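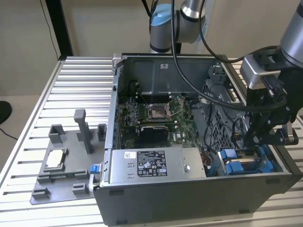 Torre Dell tumbada, con el panel lateral retirado y el zócalo de CPU abierto.

Repositorio > Hardware > Sobremesa > mundent-torres
Etiquetas: desmontaje, zócalo, torres, español

mundent-torres

Fichas de estado de torres de sobremesa abiertas para revisión o cambio de procesador. Formato CSV, codificación UTF-8, separador punto y coma. Versión 3, publicada el 7 de mayo de 2021. Mantenimiento: Ingvild Westerberg. Revisión terminológica: Oluf Grímsdóttir.

Contenido

torres.csv: 219 fichas, una por equipo y apertura. Si una torre se abre de nuevo, genera otra ficha con el mismo valor en id_equipo.
campos.csv: definición de los 12 campos y valores admitidos.
glosario.txt: equivalencias entre los términos del taller y los del fabricante de la placa.

Posición de referencia

La torre se apoya de lado sobre la mesa de perfiles de aluminio, con el interior hacia arriba. La fuente de alimentación queda en el lado más próximo al operario y las bahías de unidades a su derecha. Todas las indicaciones de izquierda, derecha, frente y fondo se dan desde ese punto de vista. Las fichas procedentes del taller Grillico usaban la orientación contraria y se convirtieron en la versión 2.

Campos principales

estado_zocalo: cerrado, abierto_vacio, abierto_ocupado. Se anota abierto_vacio solo con el marco de retención levantado y los contactos a la vista.
ubicacion_cpu: zocalo, soporte, bandeja, ausente. El valor soporte corresponde al útil impreso en 3D que se coloca a la izquierda de la torre. El procesador descansa en su alojamiento con el disipador integrado visible.
fuente: instalada, retirada. La etiqueta de características debe poder leerse sin mover el chasis.
portaunidades: instalado, parcial, retirado. Incluye las piezas con clips de plástico azul.
cableado: texto libre. Se describe el recorrido de los mazos que pasan por encima de la placa o junto a la jaula de unidades.

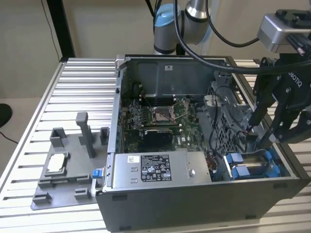 Criterios de anotación

Una tarjeta de expansión se registra como instalada cuando está asentada en su ranura, aunque el tornillo del soporte falte.
La pestaña azul de liberación que sobresale junto a la fuente no tiene campo propio. Si está rota, se indica en observaciones.
Los contactos del zócalo no se tocan ni se limpian con paño. Cualquier contacto doblado se anota con fila y columna.
No se transcriben números de serie ni códigos de barras.

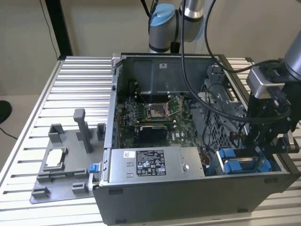 Procesador en el alojamiento del soporte gris; zócalo vacío con el marco levantado.

Limitaciones conocidas

El campo cableado no está normalizado. Los términos «mazo», «haz» y «manguera» aparecen como sinónimos en las fichas del lote Busov. El par de apriete de los tornillos no se recoge. Las fichas del lote Bergmann anteriores a diciembre carecen de valor en portaunidades y figuran como nd.

Cambios en la versión 3

Se separa ubicacion_cpu de estado_zocalo.
Se corrigen 12 fichas con la orientación invertida.
Se elimina el campo color_chasis.

Las correcciones se envían a Ingvild Westerberg con el identificador de la ficha, el campo afectado y el valor propuesto.

Compartido 12 veces · 3 comentarios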